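**From:** Manju Tomar
**To:** Gornthorpe woodwork and repair list
**Date:** May 17, 2018
**Subject:** Re: Refinishing a desk top, oil or varnish?

Dear all,

Thank you for the many replies to my first question in February. I am answering Lodhi's message here because it asked the most, and I was slow with it. Sorry for that.

> Manju, before anybody can advise you, tell us what the top looks like now. Is the grain still clear, or has it gone grey? Is it a pale timber? And do you keep electronics on it? Oil can creep under things if you don't let it cure. I used Senisent on my kitchen bench and had to wait much longer than the tin says.
>
> Lodhi

The grain is clear. It is a light wood, beige with some honey colour in the darker bands, and the lines run long across the top and bend in wide curves. Near the left side there is a small oval swirl. My daughter calls it the eye, and she made me promise not to sand it away.

I did the work in this order:

1. I washed the top with a cloth and a little mild soap, then left it overnight with the window open.
2. I sanded by hand, always along the grain. Where the lines curve I tried to follow them, but it is hard to keep the same pressure. The coarse paper I did not use at all.
3. I put on the first coat of Ukach clear oil, waited 30 minutes and wiped off what was left. The second coat went on 10 days later - I was travelling, it was not a plan.
4. I put my things back, starting at the far side. 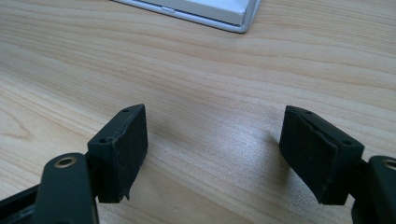
5. I am now keeping cups off it until the end of the month, and I use a tray if I must have tea there.

About the electronics, Lodhi, I would like to ask you one more thing. How long did you wait before you put something flat and heavy on the bench? I am a little afraid of a mark where the air cannot reach the wood. For now I lift everything each evening and look underneath.

I have also a question for those who prefer varnish. If I change my mind next year, must all the oil come off first, or is a light sanding enough? The man at the paint counter gave me one answer and the leaflet gave me another.

There is half a tin of the oil left. If somebody close to Gornthorpe has a small shelf or a stool to finish, please write to me off the list and you can have it.

With kind regards,
Manju Tomar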